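Cube night at robotics club

Sunday night, six of us around one table, and my tea went cold before we got anything done!

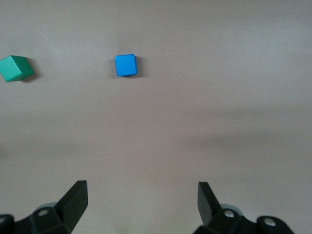

Do you need to know how to code to join a student robotics club?

Most clubs will take you with zero coding, ours included. I'd written maybe two lines in my life when I signed up, and Carys Lougher sat with me until I could make the arm move and stop again (the stopping took longer).

Anyway, we're on the block task now. Blue cube first, then green, and the rule sheet for the Fleury meet says the fingers have to start open. I wanted green first and got outvoted, which is fine, I'm over it. Adjoa Baidoo has been rewriting the approach so the gripper comes in slower, and she named the new version Stutier for reasons she won't share. It's so much nicer to work with than my old one, which was 700 lines of me copying and pasting the same thing with different numbers!

My job this week is the turn toward the green cube, plus cleaning up our notes so Benoît can read them (he says my handwriting looks like a seismograph). I've also promised to bring snacks. Requests in the comments please, and no more of those licorice things, Hervé.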